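Cooking for one in a shared kitchen
Talk for new residents, Hamerow House
Speaker: Theresia Widmer

Slide 1 – Welcome
Say good evening and wait until the door is closed. Mention that I have lived in the house for seven years, in 3 different rooms. Ask who has already cooked here. Please speak slowly, Theresia.

Slide 2 – Shopping
The market in Imhof is cheaper for vegetables, but it closes early. For rice and lentils I buy the big bag and share it with a neighbour. Remind them to write the name and the room on every bag in the cupboard.

Slide 3 – One pot, two meals
Most of us come home late and tired. My advice is to cook rice in the evening and keep half of it for the next day. It must go into the fridge soon after cooking – please say this twice.

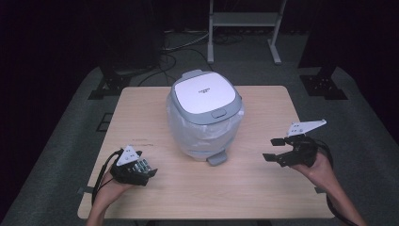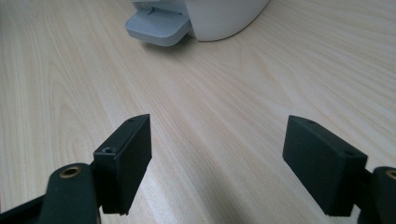
White kitchen appliance on a light wooden table, in both pictures.

Slide 4 – Rice the next day
Fried rice with egg and spring onion. Rice soup with ginger, for when somebody has a cold. Heat it until it is steaming all through, and only one time.

Slide 5 – Being good neighbours
Wash the pan before you eat, if the food can wait. In July the kitchen is very full, so we use a paper list on the door. Tell the story of the burnt milk only if there is time.

Questions, then tea. Recipe sheets are next to the cups.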